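To: shared-equipment list
From: Palesa Matlala
Date: Thursday, May 8, 2025
Subject: Re: Packing table, what do we really need to budget for?

Hello everyone,

Thank you, Sibusiso, for getting this going, and thanks to those of you who wrote to me off the list (I do read them all, even when it takes me a week!). I'm quoting the first part of the message so that people who joined lately can follow along.

Sibusiso Matlala wrote:
> Dear all,
> We have to hand in our equipment request for the packing table
> before the summer, and I would like us to ask for the right
> things this time. Last year we put down one line that said
> "robot arms" and one line that said "misc", and you will all
> remember how that went. The misc line was gone by October.
> My own feeling is that we should keep the two arms we have,
> spend on grippers and cabling, and leave the question of a
> third arm for another year. Namirel will hold their price on
> spare fingers if we order 7 sets together. I don't know
> whether that is too many. Please tell me what you think,
> and please be frank.
> Sibusiso

Well, I will be frank, and I'll start by agreeing with most of it. A third arm is a lovely idea and I'd be the first to come and admire it, but I don't think the arms are what slows us down. It's everything around them. We spend so much of the day setting out the bags and boxes, putting things in, taking things out, and getting it all back to where it started so the next run can begin. That is people's time, and it has never once appeared in a budget as far as I can tell.
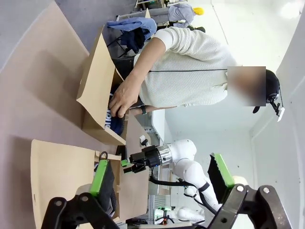
So my first request is that we put the hours in. If a new piece of equipment needs somebody standing beside it all morning, then that somebody is part of what it costs, and I would like to see it written on the same page as the hardware. Hlongwane's quote leaves it out completely. Indum's has a line for "operator setup", and although I grumbled at the figure when I first saw it, I have come around to thinking they were simply being more careful than the others.

Now, the finger sets. I think 7 is fine, Sibusiso. The pads wear, and we always find this out on a Friday. What I would add to the order is a proper supply of packing stock. We keep using the same bags and cartons until they go soft, and then the handling changes under us and we spend half a day wondering what is wrong with the settings. Could we put in for 100 paper bags and 146 small cartons, in the sizes we use already? It's a tiny amount of money next to everything else, and I'd much prefer to have it approved up front than to be running out to the stationery shop with my own card (again).

Cables are the other thing close to my heart. Please let's ask for spare sets, with good straps, and let's ask for them by length. The Tisia people were very kind about swapping the last lot, but the new ones were longer than we needed and took me most of an afternoon to tidy.

I went back and forth on whether to ask for a second table as well. I'd love one, so that one could be laid out while the other is in use, but I measured the room twice and I can't see where it would go unless the shelving moves. If anyone has an idea there, do write, drawings welcome! 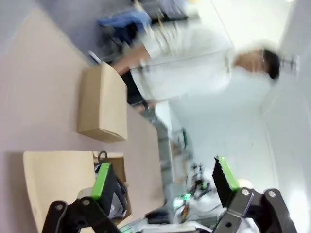

Since several of you asked me the same thing in your notes: should we take the service contract along with the spares, or pay for repairs as they come up?

I would take the contract for the first year only and look at it again when it runs out. We have no good record of our own repair costs yet, and a year of invoices in one folder would give us something to argue from.

One last practical matter. I need someone to read through the request before it goes in, preferably someone who didn't help write it, as I've looked at the spreadsheet so long that I no longer see it. It's 2 pages. I'll bring printed copies to the next meeting for those who like a pencil, and I'll send the file around once Sibusiso has added the delivery charges.

Warm wishes to all of you,
Palesa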